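The Snack Box Issue

Hello again from the Astberg end of the hallway. I promised last time that I'd write about something other than parking, and several of you wrote back to say "thank goodness," so here we go. Snacks! Specifically, the communal snack box, which has been going since October and which I have somehow ended up in charge of because I was the one who said "somebody should bring in a box."

For anyone new to the Mutivero newsletter (welcome, and yes, it's always this long), the idea came out of the old drawer. You remember the old drawer. It was the second one down by the sink, it stuck when it rained, and people put crackers in it and then forgot them until they'd turned into a kind of gravel. I cleaned it out one evening around the end of the summer and found a granola bar that had been through at least one change of carpet. So I washed the drawer, put the spare batteries in there, and went looking for something that would live out in the open where we'd all see what we had.

I tried three things before I got it right. The first was a big glass jar, which looked terrific and held nothing. Wrapped snacks don't settle the way loose candy does, they sort of brace against each other, and you'd get maybe a handful in before the lid wouldn't close. Also you had to put your whole arm in. The second was a wire basket from the closet, and the small packets dropped right through the holes and ended up behind the toaster. The third was a shoebox, and I'm not going to defend the shoebox.

What finally worked was a leftover gift box, the long rectangular kind with stiff sides. If you've got one at home from a holiday assortment, don't recycle it! They're a really good size for this. The sides are high enough to hold a decent heap, low enough that a person can see in without picking anything up, and they don't tip over when somebody rummages. And people do rummage. I've come to think rummaging is half the fun, so I leave the lid off all day and only put it back on when I'm turning off the lights.

Now, stocking. I do a run to the big grocery on Vandomgate, where the import aisle has grown a lot lately, and I spend $30 a time out of the kitty. That sounds like plenty until you're standing there with a cart. My rule (loose, I break it constantly) is to get one thing I know everybody eats, one thing that's salty, one thing that's basically cake, and then whatever has the most interesting wrapper. I've had some real winners from that last category and one packet of dried something that I'm still not able to identify, though it did all get eaten, so somebody out there is a fan.

Individually wrapped is the way to go. I know it's more packaging and I did go back and forth on it. I tried big share bags for a couple of weeks with a clip on the top, and the clip vanished almost right away, and after that it was stale chips for everyone. With small packets you can grab one on your way to a meeting, or tuck one in a coat pocket for the bus, and whatever's left is still good the week after. If you want to help with the trash side of things, please flatten the wrappers before they go in the can. They puff back up and by mid-afternoon it looks like we've thrown a parade.

A thing I've learned the hard way is that the box needs a dump-out every so often. Otherwise the popular stuff goes from the top, I pour new stuff in over the old, and the bottom layer never sees daylight. So now, before I refill, I take things out and put them on the tablecloth, check the dates, and move the oldest ones to the front. It takes 7 minutes if I don't get distracted and much longer if I do, and I always do, because I find something I forgot I bought and have to stop and eat it. Standards must be kept up.

The large round flat ones in clear plastic are the trickiest to store, by the way. Standing on edge they slide down and crack, and lying flat on the bottom they get crushed by everything else. My best answer so far is to put them in last, right on top, and hope they go quickly. The little crunchy baked bits are much tougher and can go anywhere you like.

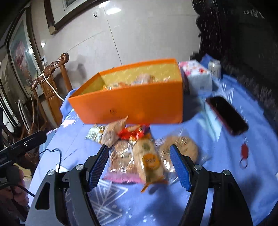 I should say something about fairness too, as I've had a few notes on the subject. There isn't a limit on how many you can take. I don't want to be the person who stands next to a box of cookies with a clipboard, and I don't think any of you want to work near that person either. Just use your judgment, and if you notice you've finished off the last of something good, leave the empty wrapper in the tray by the kettle so I know to get it again. That little tray has been the most useful part of the whole arrangement. I match the wrappers up in the aisle like I'm playing cards, and it saves me from trying to remember a name I can't pronounce.

Please do check the labels if you have allergies. I can't always read them myself, and some of the imports only have a tiny sticker in English on the back. When I can't find any ingredients at all I leave the packet at the store, however pretty it is. If you need something kept completely separate, tell me and I'll set up a second, smaller box on the shelf over by the Akpan room. I've already got one put aside at home, so it's no trouble.

On money: the kitty has $83 in it, which will see us through a while yet. The envelope is taped to the inside of the cupboard door, next to the tea. Put in what you like, when you like. If you'd rather bring snacks than cash, that's wonderful, just go for sealed packets and nothing that melts, as the sun gets right onto that table in the afternoon and we've had one chocolate incident already.

Requests so far, from the slips of paper: more sesame things, fewer raisins, "those orange ones" (which orange ones??), and something spicy. I'm also being asked for fruit, and I'd be glad to try a bowl next to the box if a couple of you promise to eat the bananas before they go brown. Put your name on the list on the fridge if that's you.

Next refill is at the start of the month, late morning. Come by and keep me company, especially if you're the sort who likes checking dates on packets. There's coffee, and you'd get first pick.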